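Larkthorpe Museum Service
Advice for the home

Looking after royal commemorative ware

Published January 28, 2022

Many households own a coronation mug, a jubilee tin or a royal wedding tea towel, and the Service receives more enquiries about such things in a jubilee year than at any other time. The following guidance is drawn from the care of the Service's own collection, which holds 662 pieces of royal commemorative ware. It is intended for ordinary items kept at home. Pieces of high value, or those already badly damaged, should be shown to a qualified conservator before any cleaning is attempted.

China and pottery

Commemorative china should not be put in a dishwasher. Portraits, crests and gilt lines were often applied over the glaze, and they wear away with heat and strong detergent. Dust with a soft, dry brush first. If the piece is sound and has no old repairs, it may then be washed by hand in lukewarm water with a drop of mild washing-up liquid.

Use a plastic bowl, or line the sink with a folded towel. Wash one piece at a time and take off any rings or bracelets before starting. Turn the tap to one side so that it cannot be struck. Rinse in clean water of the same temperature and leave the piece to dry on a cloth.

Tea stains inside a mug can be treated with a paste of bicarbonate of soda and water, applied with a fingertip and kept well clear of any gilding. Household bleach must not be used on china of any kind. It can enter fine cracks in the glaze and cause flaking months later.

Mugs should be lifted by the body, with one hand beneath. Handles are the weakest part. For the same reason mugs should not be hung from hooks, however convenient this may be on a dresser.

Tins

Biscuit, tea and sweet tins were produced in very large numbers for royal occasions and most have spent part of their lives in a kitchen. Wipe the outside with a barely damp cloth and dry it at once. Do not soak a tin or leave water standing in the seams. Abrasive pads and metal polish will remove the printed surface and should be avoided.

Light rust on the inside may be brushed out with a dry toothbrush. Outside rust is best left alone. Old tins should not be used for food unless it is fully wrapped, and lids should be left slightly loose during storage. A lid that has stuck can usually be eased by working round the rim with the thumbs. Knives and screwdrivers should not be used.

Tea towels, flags and bunting

Before washing a printed textile, test each colour. Place a drop of water on an unseen corner, press with white kitchen paper and look for any trace of dye. Red is the colour most likely to run. If the paper remains clean, wash by hand at 30 degrees or below with a detergent that contains no brightener, and dry flat, away from direct sun.

Silk programmes and ribbons should not be washed at home. Flags on wooden poles should be taken off the pole if the tacks will come out easily; rusting tacks leave brown marks that cannot be removed.

Store textiles rolled around a cardboard tube covered with acid-free tissue. Where a piece must be folded, pad the folds with crumpled tissue and refold along different lines every May.

Newspapers, programmes and souvenir books

Newspaper was never made to last, and copies kept from a royal wedding or visit will turn yellow in time whatever is done. The process can be slowed. Keep them flat, in the dark, in an acid-free folder, and take out any paper clips, pins or rubber bands. Adhesive tape should not be used for repairs, nor should newspapers be laminated.

Readers wishing to show a front page are advised to frame a good copy and keep the original in its folder.
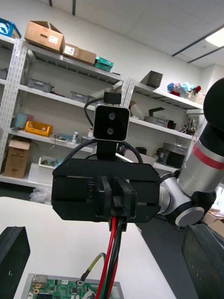

Old newspapers should be handled with clean, dry hands and turned from the top outer corner. Cotton gloves are not needed and may catch on torn edges.

Display

Choose a cabinet or shelf away from radiators, fireplaces and windows that receive strong sun. A steady room temperature of 18 degrees suits most materials. Plates on stands should be set back from the edge of the shelf, and the stand should hold the plate without gripping it. Sprung wire hangers are not recommended, as they place a constant strain on the rim.

Storage

Lofts, garages and sheds are unsuitable. The bottom of a wardrobe or a cupboard on an inside wall is better. Wrap china in acid-free tissue, never in newspaper, and stand plates on edge in a strong box with padding between them. Label the box on two sides and do not stack anything heavy on top.

Records

Write down what is known about each item: who owned it, where it was bought and which occasion it marks. Keep receipts and family letters with this list. Photograph makers' marks, and write in pencil on a separate card, not on the object.

Further help

The Service's enquiry desk is at Dunbar House, Anberg Road, Larkthorpe, extension 978. Acid-free tissue and folders are sold at the desk. Staff are unable to give valuations.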